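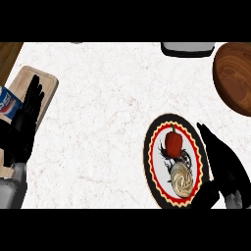 Urdale Community Kitchen: progress report to the Frerichs Fund
Dec 30, 2023
Prepared by Wolfram Lammers

I'm really happy to be writing this one. When we sent you our first update in August we had a signed lease, a long list of repairs and one working sink. Since then we have opened, run our first full season of evening classes and started a waiting list for the next one!

Classes

We planned for 100 people in the first season and ended up with 121. Most came for the basic course, which runs for 10 evenings and goes from soups and eggs up to a full dinner for a family. The bread course filled up the same night we announced it, so we added a second group. I had my doubts about the budget course (it sounded a bit dry on paper) but it has the best attendance of all of them, and people have started swapping shopping tips in the hallway before class.

What has surprised me most is the mix of people. We have retired couples, teenagers sent by their parents, a few night shift workers from the Drutar plant who come before work, and a father and daughter who signed up for everything. Several people from the first basic course have asked to come back as helpers. We said yes to all of them and will train them in January.

The building

The new wiring is in and has passed inspection. The back door now opens outward as the fire marshal asked, and the ramp is done except for the handrail. The handrail was made to the wrong length and is being redone at the supplier's cost.

The ventilation took longer than we hoped. The first contractor pulled out, and Muvlow took over the job with a slightly higher quote. We covered the difference from the repair line, so the total has not changed. The fan is still louder than I would like at the top setting, and they are coming back to look at it.

Money

Spending is within the approved budget. We are under on printing, thanks to the library letting us post our schedule there for free, and over on groceries. Butter and flour both cost more than we had planned for. I would like to move the leftover printing money to groceries and will send the request form separately.

Still to do

The Saturday lunch for older neighbors has not started. We need one more person with a food safety certificate, and two people are taking the test next month. We are planning for 20 guests at the first lunch and will go up from there if the cooks are comfortable.

The recipe booklet is also behind. The recipes are all tested, and wow, did we eat well that week, but the Spanish translation still needs a second reader.

Please come and visit when classes start again. The bread group would love to feed you.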